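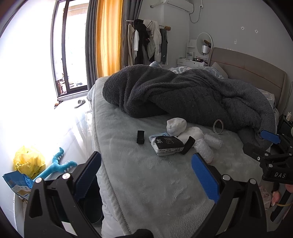

Okay, hi everybody. Slow down at the start, I always rush this bit.

I'm Dalia El Ouafi, I run the room-tidying work at Hirkoteck. When I joined we had housekeepers and we had engineers, and the two groups ate lunch on different floors. Now the people who know how to clear a bed are the ones teaching the machine to do it, and that changed their jobs more than any of us planned for!

Tell the Younes story. Younes Ashour cleaned rooms for years, and in his first week he told me our task list was wrong. We had "fold blanket" as step one. He said you never touch the blanket while there are small things on the bed – tissues, a glasses case, a roll of tape – or you'll be hunting for them on the floor. We rewrote all 54 tasks with him.

Then the hard part (don't skip it). Hands get tired in a new way. Squeezing a gripper is different from wiping a counter, and people asked for shorter turns. They got them in August. Pay went up too, later than it should have.

Someone will ask if we're training our replacements. Say what I said at Kettani: I don't know, and the crew asks me that as well. Then take questions, and leave time for the folks at the back.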